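Trocas de tráfego: o relatório que ninguém pediu para ver duas vezes

Na edição passada prometi voltar ao assunto das trocas de tráfego, depois de três leitores me terem escrito a perguntar se o Fiklow vale a mensalidade. Respondi a todos que ia experimentar primeiro. Experimentei durante o mês de agosto, com uma página de captura simples, um formulário com um único campo e uma oferta que já tinha funcionado noutros sítios: um pequeno guia em PDF sobre como escrever assuntos de email.

Para quem chegou agora à lista, o princípio é antigo. Abrimos as páginas dos outros membros, ficamos alguns segundos em cada uma a olhar para um contador, ganhamos créditos, e esses créditos compram visitas à nossa página. Quem não tem paciência paga. O Fiklow junta a isto um sistema de níveis e umas medalhas, e o Jusero, que testei em paralelo na versão gratuita, faz mais ou menos o mesmo com outras cores.

O painel do Fiklow disse-me, no fim do mês, que a minha página tinha recebido 521 visitas. O meu próprio registo, que conta apenas quem carrega a página até ao fim, deu um número bastante mais baixo. Escrevi ao suporte a perguntar pela diferença. A resposta chegou dois dias depois e falava em «metodologias distintas de contagem», sem dizer quais. Voltei a perguntar. Mandaram-me a mesma resposta com outra assinatura.

Mas admitamos que o número do painel está certo. Dessas visitas saíram 54 cliques no botão e cinco inscrições. Das cinco, duas eram endereços que devolveram a primeira mensagem. Ficam três pessoas, e desconfio que uma delas se inscreveu para me vender alguma coisa, porque no próprio dia recebi um convite para entrar na «equipa» dela no Costache.

É este o problema de fundo, e já o tinha com os programas de trocas há muitos anos. Quem lá anda está a trabalhar para ganhar créditos. Tem a página aberta num separador e os olhos no contador, ou num filme. Quando clica, muitas vezes clica para que o sistema o deixe avançar. Chamar a isto «tráfego segmentado», como faz a página de vendas, é abusar da palavra. Segmentado por quê? Escolhi a categoria de email e marketing e as páginas que me apareceram eram de criptomoedas, de suplementos e de outras trocas de tráfego.

O Benjamín Henríquez, que lê esta newsletter desde os primeiros números e gere uma lista bem maior do que a minha, acha que estou a ser injusto. Diz ele que o erro foi enviar as visitas para um PDF quando o público destas plataformas só quer saber de uma coisa: mais tráfego. Se lhes oferecer uma ferramenta para conseguir mais visitas, inscrevem-se. Acredito. Só que depois fico com uma lista de pessoas que querem tráfego grátis e não compram nada, e tenho de pagar ao serviço de email para as guardar. 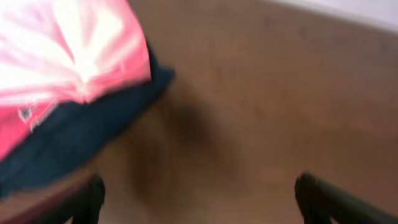
Ele contrapõe com os testemunhos. Fui lê-los. Na página do Fiklow há uma fila deles, todos entusiasmados, e quase todos trazem no fim uma ligação de afiliado. Não digo que mintam. Digo que uma pessoa que recebe comissão por cada inscrição no plano pago tem uma relação peculiar com a verdade, e eu incluo-me no grupo quando tenho ligações de afiliado. Neste texto não há nenhuma – fiz questão disso.

Quanto ao plano pago, a promessa é que as visitas vêm mais depressa e que a página aparece «em posição privilegiada». Perguntei o que era a posição privilegiada. É aparecer logo a seguir ao início de sessão, ou seja, no momento em que o membro tem mais pressa de passar à frente.

O Jusero portou-se um pouco melhor no registo de visitas, que batia quase certo com o meu, mas não me trouxe uma única inscrição. Pelo menos não tentou convencer-me do contrário.

Se mesmo assim quiserem experimentar, usem um endereço de email à parte, porque as mensagens são diárias e o botão para cancelar demora a fazer efeito. Ponham um código de rastreio vosso em cada ligação e não olhem para o painel deles antes de olharem para o vosso. E apontem o tempo que passam a ver páginas alheias. Eu não apontei na primeira semana e arrependo-me, mas foi com certeza mais do que levaria a escrever um bom artigo para o blogue de outra pessoa.

No próximo número falo do Losau, que vende anúncios dentro de newsletters pequenas e cobra por inscrição confirmada. O modelo parece-me mais sério no papel. Já pedi os termos por escrito e continuo à espera.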